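Susdale Manipulation Open Day

The Susdale Manipulation Open Day is a yearly public demonstration of robot arms and handling software held at the Susdale Works, a converted pump factory in the Henddale district of Stesville. It takes place on one afternoon in March. The event is run by the Yule Laboratory, which rents the north hall of the building. Entry is free, and visitors move between the stations in groups with a guide from the laboratory.

History

The open day began as a closed review for the firms that paid for the laboratory's early work on grasping. In its first form it had one station, a bin of machined parts, and the talks took up most of the program. The laboratory opened the review to the public after the lease on the north hall was extended, and the talks were cut to a short opening session. The bin-picking station was kept for two more years and then dropped.

The most recent edition drew 688 visitors, the highest number to date. School groups are admitted in the first two hours and the general public from 2 p.m. until closing.

Stations

The current layout has 3 stations. Station 1 shows path planning around obstacles. Station 2 shows force control, with the arm pressing a pad against a curved panel while the contact force is plotted on a wall screen. Station 3, known in the program as the household table, shows the handling of everyday objects by a single arm with a two-finger gripper. The objects on the table have different shapes and surfaces, and the set is changed between editions.

The task with the longest running time at Station 3 is the tulip task. The arm works on a bunch of red tulips at a small dark gray vase. Stems are a difficult target for a parallel grasp: they are thin, they shift against each other, and the blooms above them hide part of the approach. The demonstration is run at reduced speed so that the approach and the closing of the fingers can be followed from the barrier.

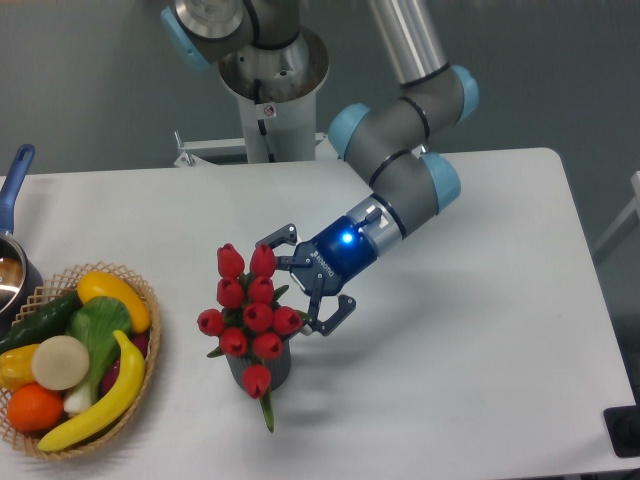

Household table, Station 3: gripper open beside the vase, and gripper closed on the stems.
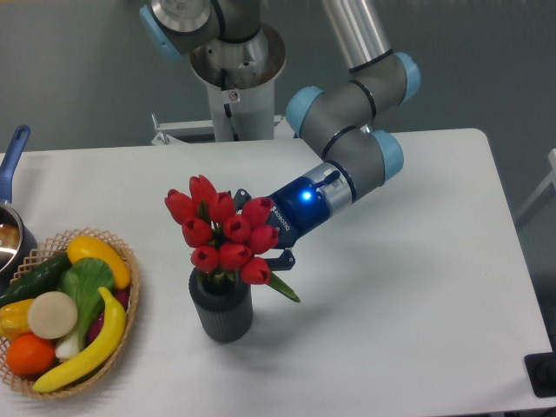

Each run at the station starts from a stored home position. The operator selects a task from a list, the software proposes a grasp, and the operator accepts or rejects it. A rejected proposal is logged with a short code for the cause. The most common codes are "occluded," "too near edge," and "unstable." Visitors may ask for a task to be repeated once, subject to the time left in the group's slot.

The guide's talk covers the choice of grip force. A setting that holds a saucepan handle firmly would crush a stem, and a setting safe for stems allows a heavier object to turn in the fingers. The laboratory stores a separate force limit for each object class. Objects without a class are handled at the lowest limit.

Data and publication

Runs made during the open day are recorded and added to the laboratory's task archive, which held 3,631 runs at the last published update. Open day runs are flagged separately – lighting in the north hall changes during the afternoon, and the results are not directly comparable with those made under the fixed lamps used the rest of the year. The archive lists each run with the task name, the force limit, the operator code, and the outcome. Visitors are not recorded.

An outcome is entered as complete, partial, or failed. For tasks involving a container, a run counts as complete only if the container is still upright after the arm has returned to the home position. Earlier editions used a scale from 0 to 100, scored by the operator. The scale was withdrawn after two operators were found to score the same runs differently.

Access

The Susdale Works is served by the Henddale tram line. The public entrance during the open day is on the canal side, and the street entrance is kept for deliveries. The viewing barrier at Station 3 has a lowered section for wheelchair users and small children. Bags larger than a daypack must be left at the cloakroom, and flash photography is not allowed at any of the stations.

See also

Yule Laboratory
Susdale Works
Robot end effector
Grasp planning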